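Glue stick or paste for mending old maps?
Forum: Paper and Books

Fiko
I have a folding hiking map from my uncle and it has split along two folds. The paper is thin and I do not want to make it worse. Is paste really necessary?

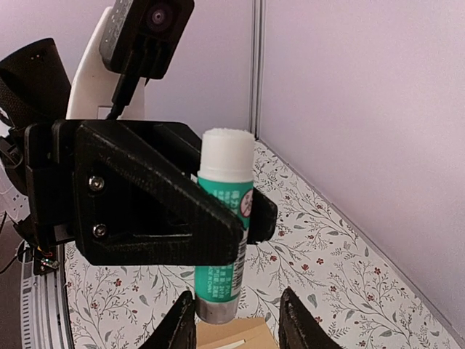
Kuruc
For a map you still carry outside, my opinion is no. I mended 18 maps in this way and they still open well. A simple stick with a white cap and a green label is enough, if you put it on the patch and leave the map itself clean.

Ekell
I do not agree, sorry. Stick glue gets yellow and stiff after some years – and then the fold breaks again next to the patch. Wheat paste can be removed with water. First try it on plain paper with a fold in it.

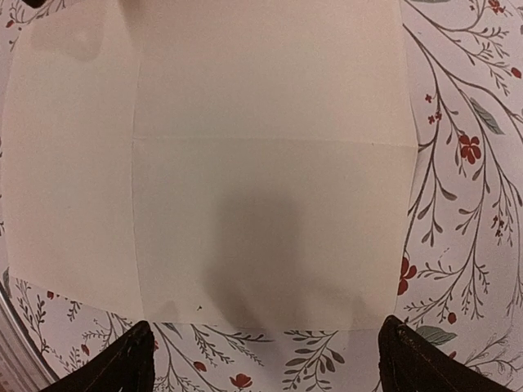 Plarel
Wheat paste has water in it, and the colors on some maps run. Test one corner before you start, please.

Fiko
Thank you. The blue of the rivers did run a little in my test, so I wait until May and ask at the library.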